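Open day at Tiedemann – anyone else go?

gunther_o
Went Tuesday with my nephew. Thirty people in a room meant for a dozen, and a talk by Yolandi Potgieter that ran 46 minutes before anything got gripped. The felt pads on the fingers are nice, though. Teal joints too, in case you want your automation to match your bathroom.

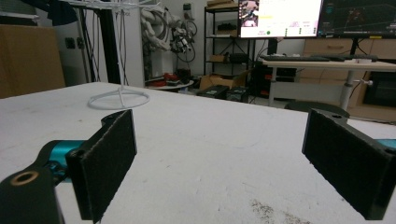
My nephew got a turn with the handheld one and now wants one for his birthday. I told him to ask his mother.

flikine_fan
I was in the afternoon group. Felt is a gimmick. It picks up lint and then you have a very expensive sweater brush. Rubber grips better, and Mandus has been using it for years.

gunther_o
Depends what you're holding. Rubber drags on thin wire – felt lets it slide a little. Haberkorn said as much in the Q&A, if you stayed for it.

flikine_fan
I stayed. He said "it depends" to two questions running.

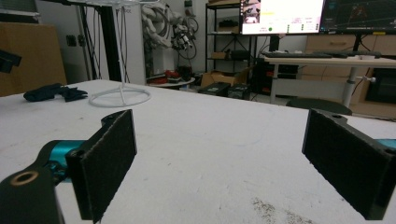

Re: Open day at Tiedemann

jrieger
Timo here, I helped set up. The table gets scuffed, the pads get swapped, life goes on. I'm with Gunther on the felt, but I'd want to see it after a month of real use.
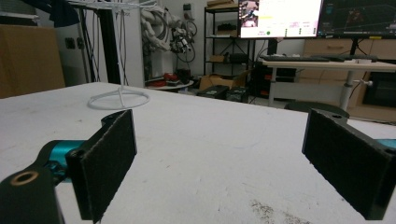
Felt pads, wire stand behind, white arm at the back.

flikine_fan
Fine. See you all in May, I'll bring a lint roller.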